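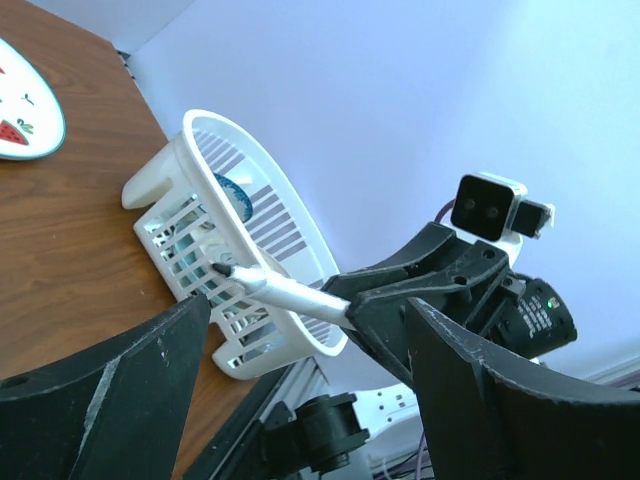 Drumell Shared Kitchen: spring progress report

Prepared for the Mogensen fund by Kulsoom Sial

April was our best month yet! The dish and marker system is up and running, and I'm really pleased with how much easier the tabletop is to use.

Dishes
We switched to slotted caddies (the oval kind with an open top), and they suit us so well. Plates and bowls go in together, and you can see through the slats what's there before you reach for it. We now own 13 caddies, all paid for out of the first installment, and 11 of them are in regular use. The other two are at Cliston until the shelf there is fixed.

Markers
Aqeel Baloch took on the labeling, and he's made it fun. Every shelf gets a name tag written by hand, so we need markers within reach all the time.
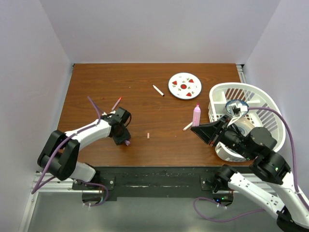

He has tried a few brands and likes the slim ones best – they fit between the slats when there's no cup handy. So far he has written 100 tags, with a second batch started for the Iser cupboard.

Still to do
1. Agree on one spot for the markers. They end up all over the wood tabletop, and caps go missing.

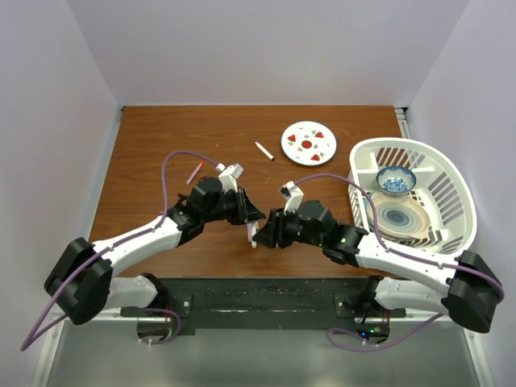
2. Order 6 more caddies, if the second installment allows it.
3. Finish the Iser tags and send you the final list with receipts.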